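Block Play and Early Sorting, Handout 4
Hofstetter Toddler Room Course, notes revised 21 June 2022

OK, so last time I ran out of breath halfway through color sorting, and I promised I'd write the rest down. Bring this to the Brirkarby session, please (and a pencil, I never have enough!).

Start small. I used to tip the whole tub out, 427 pieces of it, and then wonder why the kids just swished them around the floor. Now I put out a little group on a plain white table and let the colors do the talking. Mix up the shapes too. A curved block next to other pieces gets way more attention than a row of plain ones, and it opens the door to words like round, flat and edge.

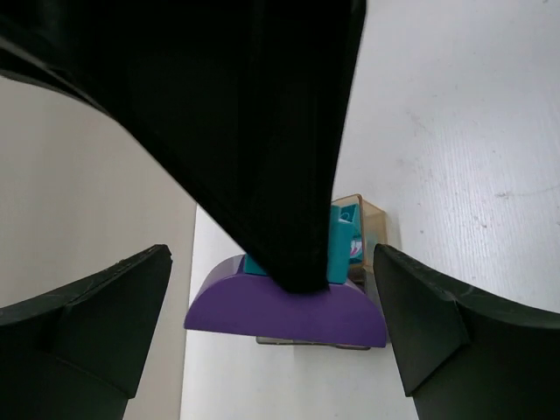 Fig. 1. Purple half-round block, with a teal one behind it.

Try this with your partner: name the color first, then the shape, then where it is. "Purple, round on one side, in front of the teal one." Sounds easy, but I've watched grown-ups get stuck on "behind" more than once.

Next comes putting away, my favorite part! I keep the containers in the middle of the table, where everyone can reach them. Let the child hold the block a while before it goes in. They want to look at it, turn it over, poke at any hollow bits. Don't rush them.

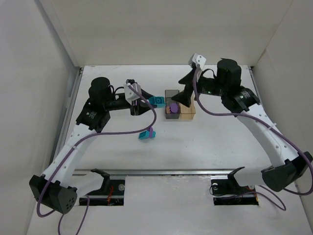
Fig. 2. Teal toy block held near the containers in the middle of the table.

For next time: read the Ferel chapter, pages 27 to 29, and write down five place words you'd use at cleanup.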